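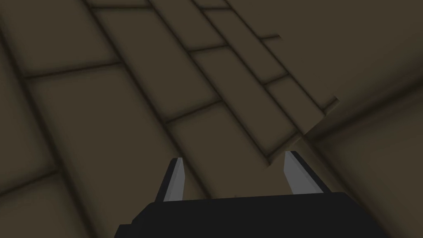 Trevesik two-finger gripper kit, with simulator model

Posted in September by the shop desk at Detholm
Search parts, kits, spares

We took a while to decide whether to stock this one. Most gripper kits sold for home builds promise far more than a pair of fingers on a block can give you, and the Trevesik leaflet is no better than the rest. It says "ready to grip in minutes". Allow an evening, and a second evening if your arm has a wrist plate that doesn't match.

Two things come under the one price. The first is a box of parts: body, two straight fingers, servo, linkage, screws and a short lead. The second is a download, a model of the same gripper that you load into a simulator and drive before you build anything. The picture on this page is from the simulator, with the view looking out over the back of the body, past the open fingers, to a tiled surface. The fingers are plain and flat, with no pads on them. The parts in the box are just as plain.

What we think of the model

It's more useful than we expected, though not for the reason on the leaflet. Trevesik would like you to believe that if a grip works on screen it will work on the bench. We wouldn't plan a build on that. Friction in the simulator is one number in a settings file, and your kitchen worktop, your workshop bench and a dusty bit of board are three different surfaces. Contact between a flat finger and a round object is where every simulator we've tried goes a bit vague, and this one is no exception.

Where it does earn its keep is in checking reach and clearance. You can find out whether the body will foul the work before the fingers get near it, and you can try a camera position behind the wrist and see how much of the view the body takes up. Going by the picture, the answer is a fair strip along the bottom. If you were hoping to mount a camera low and close, try it on screen first.

The surfaces are basic. You get tiles in a brick pattern and a plain finish in much the same brown, and the tiles stop at a stepped edge where the plain part begins. It won't win prizes. If you are working on anything that has to recognise things by sight, don't expect these surfaces to teach it much about a real room. You can swap in your own, and the notes on doing so are clear enough.

Fitting the real thing

The wrist plate has 6 holes and fits the Lesus bench arm with no changes. For other arms you'll need an adapter or a drill. Measure first. We've had two kits come back from people who trusted the drawing on the box, and the drawing is wrong by a hole.

Fit the servo before you close the body. The instructions have it the other way round, and if you follow them you will be taking it all apart again.

Run it slowly to begin with. There is no force sensing, so the fingers will carry on closing until something stops them. Keep your own fingers out and put a switch on the supply where you can reach it. In a shared workshop, label the switch.

Bare fingers slip on anything smooth. A strip of thin rubber glued to each inner face helps a good deal, and we think it should have been in the box. If you add pads, change the finger thickness in the model too, or it will think you have more room than you do.

Claims we haven't been able to check

Trevesik says the linkage is good for over 1,000 cycles. That isn't a large number for something that opens and closes all day, and we haven't run one that long. The stated lifting weight doesn't say how far out along the finger it was measured. Treat it as a best case.

What you need

A supply that gives 9 volts and doesn't sag under load. A controller board; the Alhassan starter board works and is the one we used. A computer that can run the simulator, which needn't be a new one. The download takes 18 minutes on our slow line at the shop.

Who should leave it

If you already have a gripper that closes squarely, keep it and spend the money on a better servo. If you want to pick up eggs, this is the wrong kit. It suits someone with a Lesus arm, a patient nature and a need for something cheap to learn on.

Returns are accepted on unbuilt kits. Once you've drilled the plate it's yours. The download can't be returned after the code has been used, so ask us first if you aren't sure your computer will cope.

This site uses cookies to remember your basket. Accept or change settings
Get the Detholm parts list by email. Sign up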